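**Ticket: Soft-goods gripper, hold before purchase**
Opened by: Gwawr Jarman
Assigned: Rhydian Prothero
Status: open, waiting on vendor
Blocks: PO for Clutavik grippers, Plenden line

### Summary

We've been asked to sign for 9 Clutavik grippers with the standard two-finger pads. The quote says the pads handle "all common soft goods without changeover." I don't believe it yet, and the quote gives no test data. I want plush toys treated as the deciding case, because they're most of what Plenden ships and they're where the last supplier fell down.

### Log

**September 16, 2018, Gwawr Jarman**

Started with the yellow plush in the striped clothes. Default pads, default grip setting, nothing tuned. The sales deck shows a box and a bottle being picked up, which tells me nothing about a toy with a soft neck.
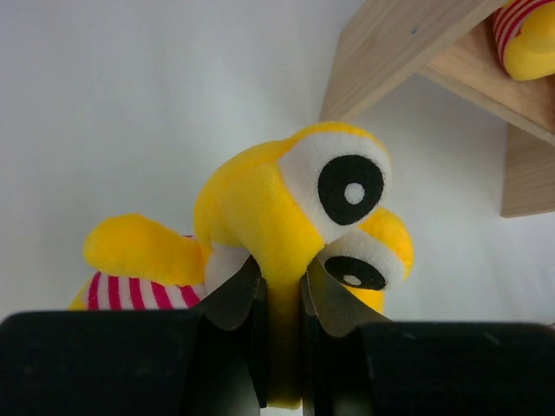 *Yellow plush gripped at the neck, both pads in contact. Second striped plush on the shelf at upper right.*

Fine, it can close on a neck. What I can't get from a still is how hard it's squeezing, and the spec sheet gives one force number for the motor and none at the pad. Buying on that basis is guessing. Asked Cinda (the reseller) for pad force at the default setting.

**Reply, Rhydian Prothero**

Cinda came back with the same PDF we already have. I've asked again and copied Eluned Harries so it doesn't get lost. My view is a bit kinder than Gwawr's: the fingers look decent for the price. The pads are what worry me. They're a wear part, they're sold in packs of 3, and the quote includes none beyond the fitted set.

**Reply, Gwawr Jarman**

Then the quote is wrong. Pads need to be in year one, not found later under "consumables." Nia Hughes has the budget sheet and there's no line for them at all.

Also, please stop testing only with a toy stood up nicely. Stock doesn't arrive that way. We need it lying down, with arms and legs pointing wherever, and the approach has to come from above the table. Striped shirt, white patch, yellow limbs in every direction: where exactly is the software supposed to decide to grab? "Center of the object" could be a seam or a foot.

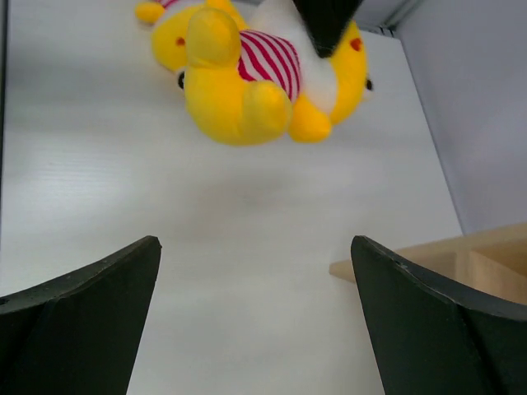

### Open questions for Cinda

1. Pad force at default and at minimum. In numbers, at the pad.
2. Expected pad life on fuzzy fabric. "Long life" isn't an answer.
3. Is grasp planning for soft items in the base license or is it the add-on? The quote has it both ways, on pages 3 and 9.
4. Can we return unused units? The draft terms give us 28 days, and our install plan won't even have power at all the stations by then.
5. Who pays for the wider fingers if the standard ones don't suit?

### Planning notes

**Nia Hughes:** I can hold the money until December. After that it goes back in the pot and we reapply. Please don't take that as a reason to rush, I'd rather reapply than own a cupboard of grippers.

**Rhydian Prothero:** Proposal: buy one unit plus two packs of pads, run it against the full plush list (53 items), and log every drop. If Cinda won't sell a single at the volume price, we ask for a paid loan.

**Gwawr Jarman:** Agreed on one unit. Not agreed that "picked up" counts as a pass. A pass is picked up, placed in the right compartment, and no mark on the fabric when someone checks it by hand. Write that into the order or they'll grade their own homework.

**Eluned Harries:** OK with one unit. I'll sign for one and nothing else until questions 1 and 3 have written answers. Rhodri Pumphrey to redo the station layout on the assumption that delivery slips.

### Next action

- Rhydian: single-unit quote, pads as a separate line.
- Nia: add pads to the sheet, leave the amount blank for now.
- Gwawr: write up the pass rule and attach it here.
- Rhodri: revised layout, with the power dates on it this time.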